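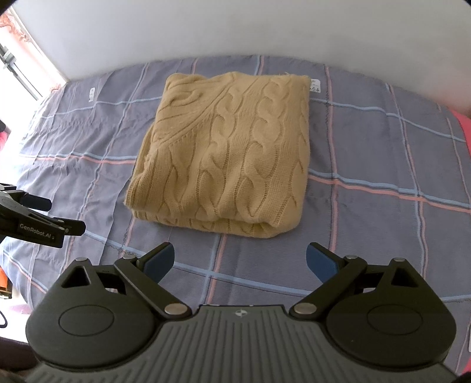 Pre-purchase inspection of hand-held grippers, Borkthorpe site. The review covers equipment proposed for the laundry and folding program in the coming budget year and is to be completed before funds are committed in April. Items are judged against household work on soft surfaces, such as a folded cable-knit sweater on a plaid bed cover, where raised braids and thick folds place different demands on the jaws than flat cloth does. Comments are binding on the purchasing office.

1. Quantity requested: 2 units, matched pair.
Accepted. Single units will not be funded.

2. Pivot pins and linkages free of play.
Accepted, subject to a repeat check on delivery.

3. Gripping pads secure, with no sharp edges.
Accepted – spare pads to be quoted separately by Derkach.

4. Snag risk on knitwear.
Open. Loose threads to be trimmed or noted before handling. Supplier to state its terms for damaged garments.

5. Cables clear of the work surface and walkways.
Action required. Cable clips to be added to the order.

6. Service cover.
Sorach offers 2 years; Stundholm offers none. Weight this in the comparison.

7. Consumables allowance: $200 per unit.
Not yet approved. Resubmit with a breakdown.

Result: 7 items reviewed. Order on hold pending items 4, 5 and 7.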